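3.2 Surroundings and small soft goods

The second part of the study dealt with how patterned surroundings affect the finding of small household things. Plain walls are the usual choice in work of this kind, and the Velel and Doklow sets both use them. Homes are seldom so bare. We therefore papered all the inner walls with a large floral print on a deep teal ground, and kept the floor a light grey with faint veining so that the two surfaces could be told apart.

The goods were chosen from the Usuga list and included soft toys, fabric pouches and shallow trays. Figure 4 gives one arrangement, with a white teddy bear in a light blue shirt lying near the back of the floor and a printed pouch beside it. A yellow tray is in the middle. Pouches were the hardest to label – their prints compete with the wallpaper, and a crumpled one has no settled outline.

In all, 608 arrangements were kept for analysis. A further 33 were dropped in March after the labels were checked against the Pellico guidelines.

Figure 4. Soft toy, pouches and tray against floral walls.

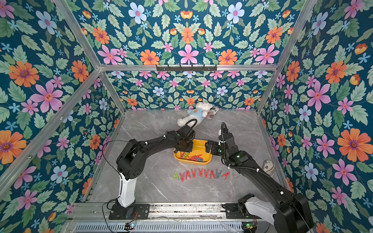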